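In Defense of the Small Hotel That Gives You Less

I travel for work 114 nights in a year. My company sells spare parts for bakery ovens, and bakeries are often in towns where the big hotel chains do not come. For this reason I sleep mostly in small family hotels, and I want to write something in their favor. My colleague Eliécer Huamán has the opposite opinion and will surely tell me so when he reads this.

His argument is comfort. In the large hotel there is a gym, a second pillow, a machine for coffee and a screen that greets you by your name. I do not deny that these things are pleasant. But I pay for all of them, also on the nights when I arrive at eleven and leave at six. In January I stayed in a chain hotel and found 24 items in the room which had a small card explaining them. I read the cards for a while, as one reads a contract, and I went to bed more tired. 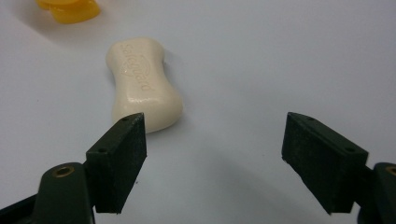 The small hotel usually gives you very little in the bathroom, and I have come to respect this. At the Bondutik, where I stay when I visit our customers in the north, there is a towel, a glass and a soap. The large hotel would offer three little bottles with the names of plants that I must look up in the dictionary. I prefer a normal bar, the kind with "Safeguard" pressed in curved letters along the top and a narrow middle where the fingers hold it. Any person can buy it in a shop, and it makes no promise about my mood. My mother kept such a soap beside the kitchen sink, and no guest ever complained to her.

There is also the question of who is responsible. When the heating failed at the Bondutik, I went down the stairs and the owner, Eliécer Usuga, went up with me carrying a wrench. It took him 32 minutes, during which he told me his views on the new road. When the heating failed in the chain hotel, I was given a telephone number, and then a form, and after two weeks a discount for a next stay that I did not want.

I must be fair. Small hotels can be bad. I have slept in rooms where the window did not close, and in one place breakfast was served only to people who had asked for it the evening before, a rule written nowhere. A poor family hotel is worse than a poor chain hotel, because you feel guilty when you complain.

Still, when my company proposed to put all of us in one chain to save money, I wrote to the office and asked to be left out. They have answered that they will consider it after the summer. Until then I continue to make my reservations by telephone, and at the Bondutik they already know that I want the room at the back.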